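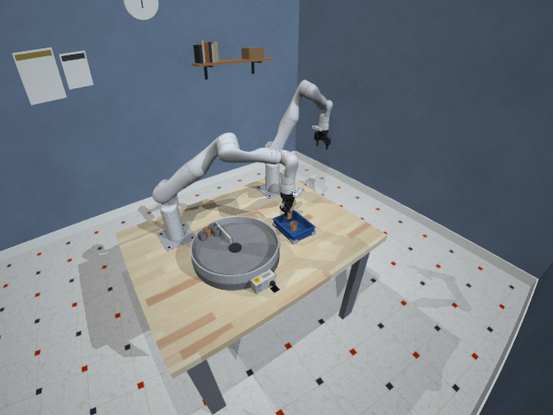
4. Oiling and first set-up of the top

Read this whole section before opening the tin. Most of the calls we get in July are from people who skipped step 3.

You need: one tin of Rerkadine top oil (the small one covers a Leiva top twice, both faces), lint-free rags, a gray finishing pad, nitrile gloves, a bucket of water with a lid. Sandpaper only if step 2 says so.

CAUTION - oily rags can heat up and catch fire on their own. Soak them in the bucket straight after use, lid on, outdoors. Do not ball them up in the trash. Do not leave them on the top overnight.

4.1 Before you start

1. Leave the top in the room for a full day, out of the wrap, lying on battens so air gets under it. Not against a radiator.

2. Run your palm over both faces. Smooth - go to 3. Rough or fuzzy patches - sand with the grain, 180 grit, then 240. Light pressure. Don't go after a single rough spot, you'll make a dip. Do the whole board it's in.

3. Vacuum, then wipe with a barely damp rag. Wait until dry. Really dry. Oil over damp wood goes cloudy and the only fix is sanding back.

4. Check the color match between the boards now. Variation is normal in this grade and is not a fault. Oil makes dark strips darker and pale ones a bit yellow. If you want it exchanged, it has to be before oiling - after that we can't take it back.

4.2 First coat

5. Gloves on, windows open. Stir the tin, don't shake.

6. Underside first. One thin coat. People leave this out and then the top cups. Edges and end grain too - end grain drinks more, go back over it until it stops soaking in.

7. Wait 20 minutes. Wipe off everything still sitting on the surface. If it feels tacky you left too much on, rub it down with a rag and a few drops of fresh oil.

8. Let the underside dry overnight. Turn the top over (two people, it's heavier than it looks) and do the face the same way.

4.3 Second coat

9. Next day, go over the face lightly with the gray pad. Wipe dust off.

10. Second coat, thinner than the first. Wipe off after 15 minutes, not 20.

11. Same again underneath if there is oil left. There usually is.

Note: the Fanetex hard wax can go on instead of the second coat. Not on top of it, it wont bond. Pick one.

4.4 Fitting the legs

12. Set the frame on the underside, centered. Measure in from each edge, both directions.

13. Start all bolts by hand. Slotted holes run ACROSS the grain, this lets the wood move. Put the washers on.

14. Snug up with the hex key, then back off a quarter turn on the slotted ones. No power driver. Inserts strip very easily and a stripped insert is not covered.

15. Stand the table up. Lift it, do not tip it over onto two legs. Adjust feet untill it stops rocking.

4.5 Curing

Light use after two days. Nothing wet or hot for two weeks. No tablecloth, no plastic mat, no monitor stand with rubber feet - rubber marks fresh oil and the marks stay.

4.6 Upkeep

- Wipe spills right away. Water rings: gray pad, dab of oil, leave 15 minutes, wipe off.
- Re-oil the face once a year, twice if it gets used for food.
- No bleach, no ammonia, no steam.
- Small gaps between strips in winter are fine. They close up again. Don't fill them.
- Black spots near metal: iron reacting with the wood. Sand, re-oil, put felt under whatever made them.

4.7 Spares

Foot, adjustable: part 46
Insert and bolt set: part 91
Leg frame touch-up pen: part 578

Order through the Gerkotlow parts desk, mark it for Eulalia Cáceres. Have the batch number ready, it's on the sticker on the underside (if you oiled over it, check the carton). Section 5 covers the cable tray.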